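Notebook, ramp desk. Coffee first, then the strike numbers. Remigiusz wants them by lunch and I've still got half of last week's pages to copy over. 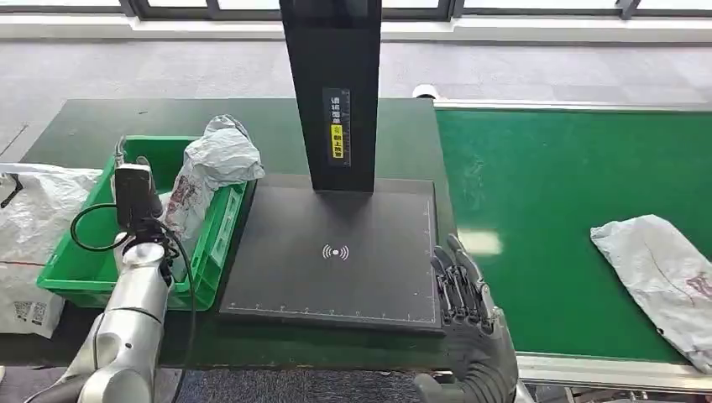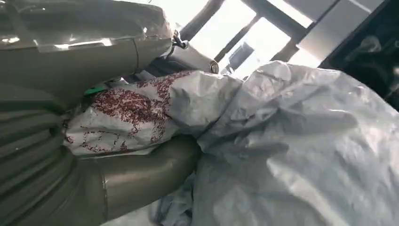
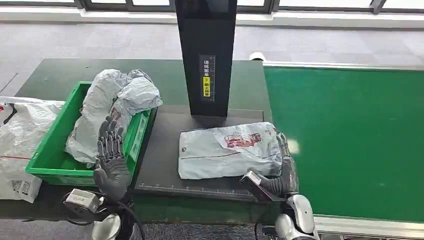
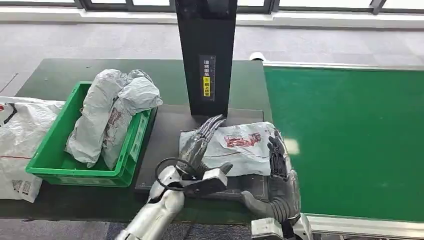 **Kirkel, Mon 28 March**

OK, so the walkout model. I fed it the Tevard timetable again, this time with the morning bank moved back two hours – much better! Total rebooked passengers came out at 3,716, and the old run left 900 of those stranded overnight (which looked wrong to me from the start). Now it's 175. I still don't trust the long-haul part.

Cieślak thinks the crew rest rule is being applied twice when a plane diverts to Landry. He could be right, the log does show two entries for the same crew. Must check before I touch anything else.

Also tried Plekutness for the gate swaps. Slow, and it fell over at around 200 flights, same spot both times. Restarted with the de-icing slots switched off and it got through, so I suspect the slot table and will go through it line by line tomorrow, ugh.

To do:

- ask Landry for their real curfew times
- rerun with the short strike, morning only
- April timetable – has anyone got the final one?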